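The Small Bathroom: A Gallery of Our Cleaning Week

Published March 8, 2026

Welcome to the gallery page. We are a small guest house in Flelstead with five rooms upstairs and one bathroom on the ground floor which everybody uses. In January we closed for one week and cleaned the house from the roof to the door. The bathroom took more time than any bedroom, and many guests asked us later how we do it, so I put it on its own page.

English is my third language. If some sentence is strange, please write to me and I will correct it. I already corrected the word "cistern" to "tank" because our American guests did not know what I meant.

The page has a short text for each part of the room. It is written in the order in which we work. For the other rooms, please look in the menu of the site under Pema House, the name of our building.

Before the water

First we take everything out. The towels, the bath mat, the paper rolls, the basket with small soaps, all of this goes to the hallway. I used to clean around these things and I believed that I was saving time. Then I moved the basket one day and found a gray square of dust under it, with very exact corners.

After this comes the dry work. We sweep the floor and wipe the top of the door frame and the lamp. If you start with water, the dust becomes a kind of paste, and it goes into the corners and stays there. The dry work takes seven minutes if the window sill is not too bad.

The window sill

Our window looks to the Pevby road, and when trucks pass the dust comes in even with the window closed. We wipe the sill with a damp cloth two times and then dry it. In January there were also two dead wasps behind the curtain. They must have slept there since the fall.

The curtain is cotton and can go in the machine at a low temperature. We hang it back while it is still a little damp and it becomes straight by its own weight. I have not ironed this curtain in years.

The toilet tank

People clean the bowl very well and they forget the tank. The sides of it collect dust and small drops of hair spray, and you only see this when the light comes from the side. We use a soft cloth for the tank, never the rough side of a sponge, and we begin at the top edge and go down. The lid stays closed during this part.
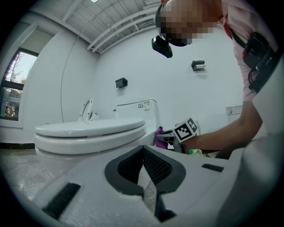

The side of the tank, with the purple cloth. For this side you must bend quite low, and I recommend to do it before your back is tired from the floor.

The seat and the hinges

The hinges are the difficult place. Every seat has them and every seat hides them in a different way. Some seats can be taken off with a button, and then it is easy. If yours has only screws, an old toothbrush and warm water with a little dish soap will do most of the work. Push the brush from behind, not from the front, and dry the metal parts well or they will become brown.

I read the advice to put vinegar on the hinges overnight. We tried it one time on an old seat and the metal lost its shine in spots. I do not do it anymore.

The bowl

The product goes in first, under the rim, and then we leave it alone while we clean the sink. Many people brush immediately and the product has no time to work. Our water is hard, so there is always a line at the level of the water. For this line we use citric acid powder, one spoon, and a second brush which we keep only for it.

Please do not mix products in the bowl. I write this also for our own helpers in the summer, who sometimes want to be very thorough. One product, flush, and after that another one if it is really needed. Keep the window open the whole time.

The sink and the mirror

The sink is old and has one thin crack near the drain. It does not leak. We had a plumber look at it and he said that the sink will live longer than he will.

For the mirror we use only water and a cloth for glasses. Sprays left long clouds on it, and guests with tall hair saw the clouds before I did. Wipe from left to right and do not make circles. At the end, look at it from the side, with the lamp on.

The faucet gets a half lemon. Rub it, wait until you have finished the mirror, rinse it and dry it. The kitchen will smell of lemon too if you leave both doors open.

The shower

The shower door is the part that I like least. The rail at the bottom is narrow and a finger does not fit in. We put a cloth around a butter knife and push it along slowly. This knife lives in the bathroom cabinet and has a piece of tape on the handle, so that it does not return to the kitchen.

The shower head came off for the first time in a long time. It went into a bowl of warm vinegar water while we had lunch. Two of the holes were still closed afterward and I opened them with a sewing needle.

On the wall there is a shelf which a guest from Barajas gave to us after her second stay, because she had no place for her shampoo. It is still our best shelf. It must be lifted up a little before you pull it, otherwise the hook scratches the tile.

The floor

The floor comes last. We start in the far corner and walk backward to the door, with two buckets, one for the clean water and one for the dirty. The place behind the toilet cannot be done with a mop, you have to go down on your knees with a cloth. I fold a towel under my knees and I recommend this to everybody over 57.

Change the water when you cannot see the bottom of the bucket. In January I changed it more times than I want to write on a public page.

Everything goes back

When the floor is dry, we carry the things back from the hallway. The mat comes last. The basket with soaps now stands on four little cork feet, and the dust square has not returned so far.

We also wash the cloths the same evening, at a high temperature and without softener. Softener makes them smooth, and then they push the water around and do not take it up. The colors should stay separate for each part of the house. Ours are mixed a little by now, but the ones for the toilet never go near the sink.

Notes and corrections

A reader asked if the cleaning takes the whole day. The bathroom takes nearly 5 hours when we do everything on this page, with one lunch. The normal cleaning between guests is much shorter and has no butter knife in it.

Another reader wanted to know which citric acid we buy. It is the simple powder from the baking shelf in the grocery store. Any of them is good.

The gallery for the kitchen and the pantry will come next, when I have written the texts. If you want to use something from this page for your own house or club, please take it, and mention Pema House in Flelstead if you have space.

Gallery page 3856. Back to all rooms.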